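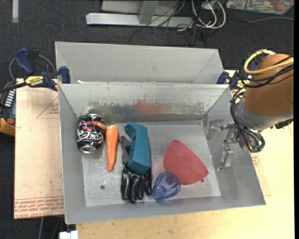

Most households I know own one container that takes whatever has no other place to go. Ours sits by the back door, and for years I thought of it as tidying. You come in with your hands full, you put the lot down, the bench is clear. The trouble starts when a carrot ends up in with a work glove and a soft drink can, and a red bowl lies on its side beside a blue plastic cup. Each of those belongs somewhere specific. The carrot goes in the crisper, the glove in the shed and the bowl in the cupboard. Putting them in one metal bin only moves the job to Saturday.

My view is that a mixed bin should be small and should be emptied every night. A big one fills up whatever you do. I paid $60 for a set of storage tubs in April, thinking more room would fix it, and all I got was more places to look for the secateurs.

People will say they haven't got time at the end of the day. Fair enough, but a shallow bin takes me less time to sort than the kettle takes to boil. Food first, then dishes, then recycling, then anything for the shed. If something has no home by then, give it one or give it away.

I'd also keep food out of it altogether. Vegetables shouldn't share a floor with gloves that have been in the garden. We have a colander on the bench for those now, and it gets used most days.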